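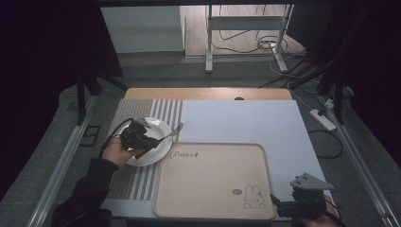
Back at the Drerkcombe unit by eight, and the left gripper was sulking again. It's the jaws -- they close fine on anything chunky, but a fork is thin and slippery and shows up every bit of play in the linkage. So I had the cover off, nipped up the two little pivot screws, wiped out the fluff (so much fluff!) and put a dab of Stater grease on the slide. Then I zeroed it, opened and shut it 100 times and wrote the count in the book, which now stands at 1,883 since the last new pads. Cattaneo say change them at 500, but I reckon they're being fussy.

The right one I only checked for a loose cable. Must ring Cutosetti in the morning about spare pads, and get 20 this time. Tea was beans, very late.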